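About Bedus

Bedus started in the back half of a closed-down shoe store in Brarkville, with a borrowed stove, one long table and a sign somebody's nephew painted on the wrong side. I'm Aitana Carretero, and I had been teaching Saturday cooking lessons out of my own kitchen until my landlord (a patient man, bless him) suggested that fourteen people and one sink might be too many. He was right, and I still send him soup.

We are a small cooking school for grown-ups who never quite learned, or learned long ago and got rusty, or only ever cooked for six and now cook for one. Our students are bus drivers, new parents, retired dentists, and a good number of people whose doctors told them to eat more beans. You don't need to know how to hold a knife before you come. We'll show you, and we'll show you again the week after if it didn't stick!

In our fourth year we opened a second kitchen in Sesholm, over the old Rennie bakery, and that's where most of the evening classes meet now. It has better windows and a much worse parking situation, so please do take the bus if you can. Between the two kitchens we taught 280 students last year, and the sign-in book by the Brarkville door, which we've kept since the very first night, is up to 2,407 names. Some of them are the same name over and over, and we love those people dearly.
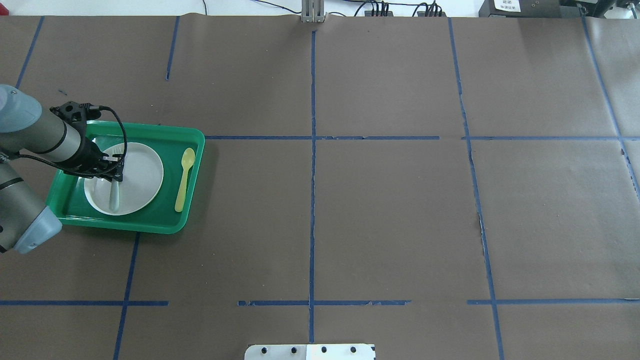
Every class ends with a meal, and I'd argue it's the part folks remember long after they've forgotten how to fold an egg white. We eat what we made, even when it came out lopsided, and we take our time over it. I've never been one for fancy table settings. Brown paper over the tabletop, a bright green tray and a plain white plate suit me fine, and they make whatever you cooked look cheerful. Coffee comes after, and so does a fair amount of talk about whose grandmother was right about garlic.

New classes begin in August, and the beginner course fills first. Call or stop by either kitchen in the afternoon, when someone is usually in and something is usually on the stove.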